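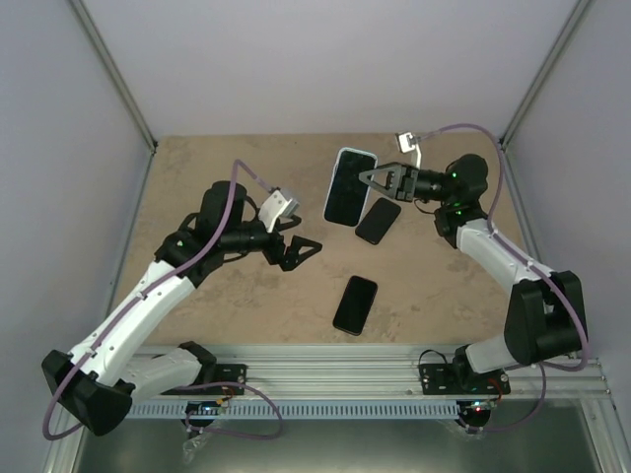 Okay, logging this one properly because I've now explained it twice in the hallway.

**Problem:** shared calendar invites from the Hendness office show up two hours off, but only on phones. Laptops are fine! Boglárka Sárközi spotted it first (she sat in an empty call for a good while, sorry Boglárka), then Deepika had the same thing with the Balogh review.

## What I tried first

- Signed out of the calendar app and back in. No change.
- Deleted the account from Deepika's phone and added it again. It looked fixed until the next sync, then everything slid right back.
- Checked the time zone on the phone itself. Set to automatic, correct city, nothing weird.
- Asked Daithí whether anything changed on the mail server in April. He says only the certificate, and I believe him (mostly).

So I opened one of the bad invites as plain text, and the time zone line had a custom name in it, "Ernell Standard". My laptop guesses what that means. The phones seem to give up and use UTC.
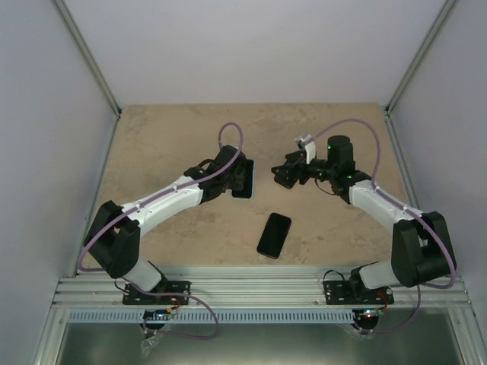

## Where it comes from

The room booking template! Yogesh Awasthi dug up the old copy, and the name was typed in by hand when we moved off the Piltanton system. I swapped it for a normal zone name and sent 4 test invites. All good on my phone and Deepika's.

## Still open

- 18 recurring meetings were made from the old template and need to be re-sent. I'll do those after lunch.
- Magdolna's phone still shows the old time for one meeting. Waiting on her to sync again before I touch it.

Leaving the ticket open until she gets back to me.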